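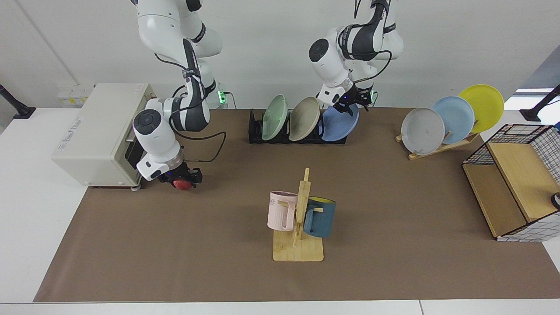
What does a robot cost?
58 shares – 19 comments

A plan starts with the job. At Ditwood the job is tidying a kitchen table, so it needs two arms, each with a gripper. The arms cost £1655 each.

Next comes everything else: racks, plates, mugs, a mat. These are cheap, but they still go on the list. 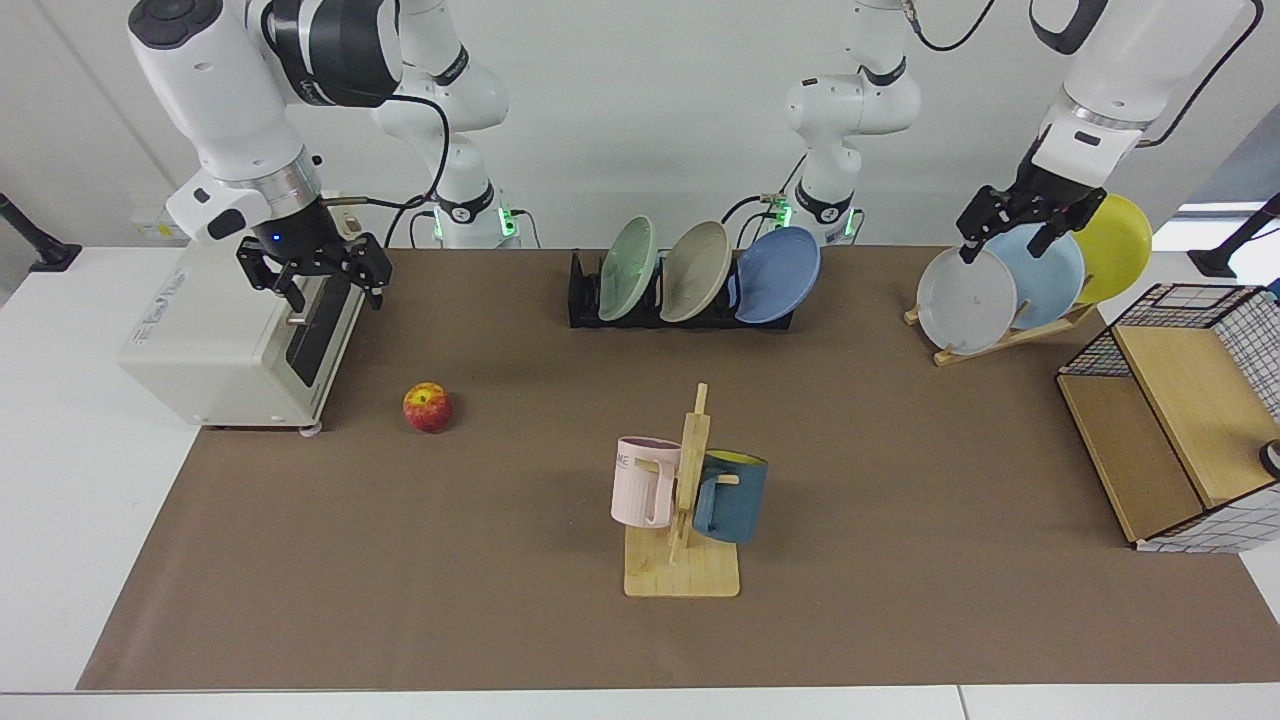

Gion Thaler adds that spare parts need their own line in the budget, before anything breaks.

Grippers wear out, and a gripper must suit what it holds. An apple is round and a plate is thin. Ditwood sets aside £1085 a year for repairs.
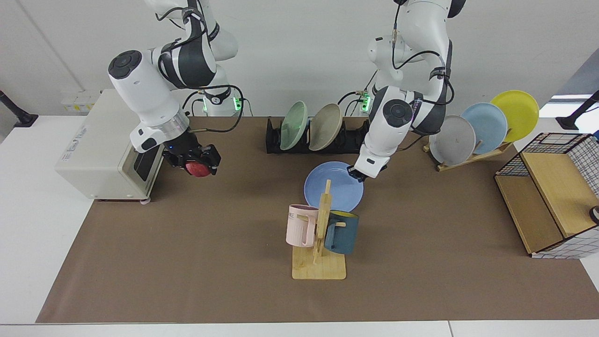 One reader asks whether hiring is cheaper. For a short job, often yes.

Related
What is a gripper?
How Akby plans a workshop
Saving up: a budget in four steps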